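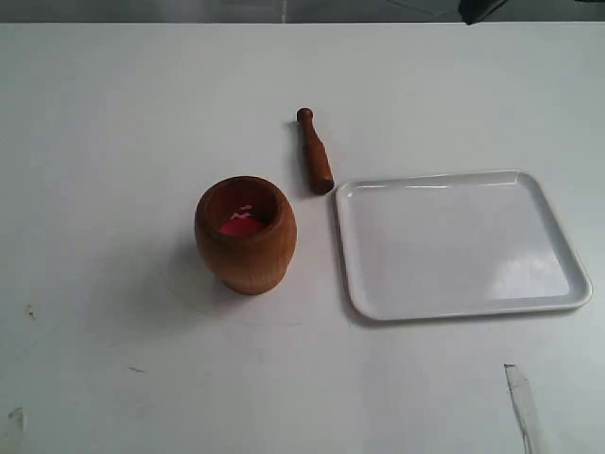 Cindov wooden mortar and pestle, with Zelo serving tray

3 min read

The Cindov is our mortar for the everyday kitchen. It is made of reddish-brown wood with a grain that you can see well, and it has the shape of a small barrel, wider in the middle and a little narrower at the base and at the rim. The lip is thick and rounded. Many customers write to us that they first liked it for the look and then began to use it every evening, and this was also our wish when we chose this form.

The pestle is made of the same wood. One end is a small round knob and the other is the thicker grinding end. You hold it below the knob, with the palm resting lightly on top, and let the weight do a part of the work. For garlic with salt it is better to press and turn than to hit. For peppercorns please begin with a few short strokes, keeping your free hand over the opening, and only then start with the turning. A mortar of this shape keeps most of the seeds inside, but coriander always finds a way out.

Please do not fill it to the top. One third is a good amount for dry spices, and for wet pastes you can go up to one half. If you make a larger quantity, do it in two rounds and mix them in a bowl after.
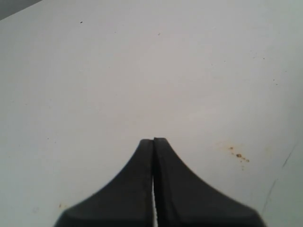 Before the first use, wipe the inside with a damp cloth and let it dry overnight in open air. Then grind a spoon of dry white rice until it is powder, throw this powder away, and repeat until the powder stays white. Usually two times is enough. After this you can rub a thin layer of food-safe mineral oil on the outside and the inside, wait one night, and take off the rest with a paper towel. We do not recommend olive oil or sunflower oil, they become sticky after some weeks and the smell is not pleasant.

For washing: warm water, a soft brush, and very little dish soap. The mortar must not go in the dishwasher and must not stay in the sink with water. Dry it with a towel at once and put it upside down on two chopsticks or something similar, so that the air can pass. The inside of a wooden mortar becomes darker with time and this is not a defect. Turmeric, paprika and chili leave a color, and you should also expect this on a light countertop if you spill them and do not wipe quickly. A paste of baking soda with water helps in many cases. On the wood itself please do not use bleach.

The smell of garlic remains longer than you would like. Half a lemon and coarse salt, rubbed for one minute and rinsed, takes most of it away. Customers who grind both sweet and savory spices often buy a second mortar, and we think this is reasonable, a cardamom cake with a taste of garlic is not for everybody.

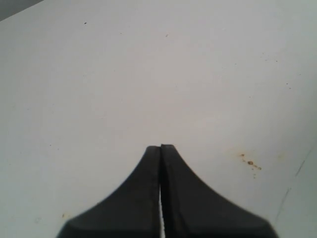
The Zelo tray is sold together with the mortar or alone. It is white and rectangular, with rounded corners and a low raised rim, and the inside is glossy. Use it for the whole spices that wait for their turn, for the peels, or for carrying the mortar to the table when you serve a sauce directly from it. The glossy surface is easy to wipe. It will show fine scratches if you cut on it with a knife, so please use a board for cutting. The tray is not for the oven or the microwave.

Both articles are packed in our warehouse in Tristberg. The pestle travels in its own paper sleeve, next to the mortar and never inside it, after we had in February a series of parcels in which the lip arrived with a dent. If yours arrives damaged, send us a photo within two weeks and we will replace the piece. You do not need to return the broken one.

Details

Mortar: Cindov, wood, oiled by hand
Pestle: included, same wood, weight 228 grams
Tray: Zelo, white
Order number, set with tray: 1,089
Order number, mortar and pestle only: 1,683

Because the wood is a natural material, the tone and the grain are different from one piece to the other. We cannot choose a lighter or darker one for you, please understand this. Customers who prefer a heavier tool for hard roots and large amounts of paste can look at the Quiroga, our stone mortar, which stands very firmly but needs more place and a strong shelf.

Page updated August 23, 2018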